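Clorko – Olla eléctrica de vapor con cesta perforada
Serie Holari

Inicio / Cocina / Cocción al vapor / Clorko Holari

Disponible en abril

Descripción

Aparato de sobremesa para cocción al vapor de masas, verduras y pescado. Base blanca con panel de mandos frontal, cesta redonda de acero inoxidable y tapa de vidrio transparente con asa de plástico blanco. El vapor asciende desde la cuba a través de los orificios de la bandeja y envuelve la pieza por todos los lados, sin contacto con el agua.

La cesta se apoya sobre el borde de la cuba y se retira en vertical. No lleva cierre ni junta. La tapa tiene dos orificios para la salida del exceso de presión y puede dejarse plana sobre la mesa durante la carga.

Capacidad

La cesta admite cuatro bollos al vapor de tamaño medio, con separación suficiente para que no se peguen al crecer. Disposición recomendada: en rombo, uno al fondo, uno a cada lado y uno delante. Con piezas más pequeñas caben ocho, siempre que la masa haya completado el levado antes de entrar en la cesta. Los orificios no deben quedar cubiertos por completo – si se usa papel, que sea perforado.

Instalación

Superficie horizontal, estable y resistente a la humedad. La salida de vapor es superior: no colocar bajo muebles altos ni estantes. Una pared lisa y lavable detrás del aparato es suficiente. Conviene reservar sitio a un lado para la tapa y al otro para el plato de servicio.

Holari en mesa, con bollos en la cesta

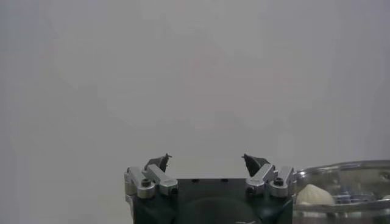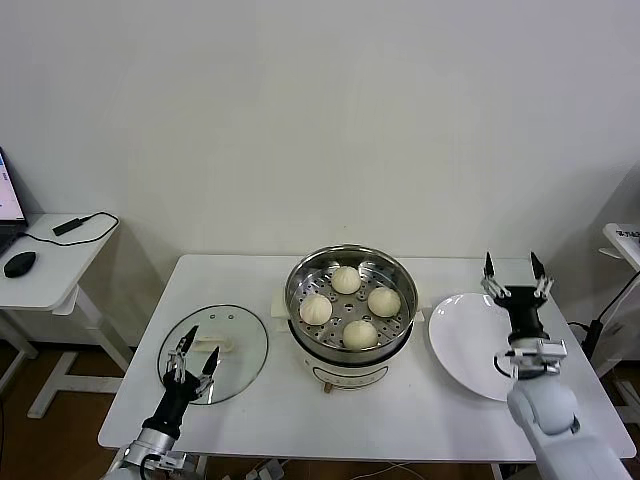 Uso

Llenar la cuba hasta la marca interior con agua fría. Colocar la cesta vacía, cerrar con la tapa y seleccionar el programa en el panel. Cuando salga vapor de forma continua, destapar, cargar la cesta y volver a cerrar.

Terminado el programa, esperar cuatro minutos antes de levantar la tapa. Abrirla inclinada, con el borde más alejado hacia arriba. El borde de la cesta alcanza temperaturas elevadas; usar manoplas o pinzas.

Limpieza y conservación

Tapa y cesta: lavavajillas o agua con jabón neutro. Base: paño húmedo, nunca bajo el grifo. Descalcificar la cuba con ácido cítrico cuando aparezcan depósitos blancos. Secar la cesta antes de guardarla – los orificios retienen agua.

Recambios

Tapa de vidrio con asa: ref. Holari 112
Cesta perforada: bajo pedido
Papel perforado Farah: se vende aparte

Distribución y servicio técnico: Trummont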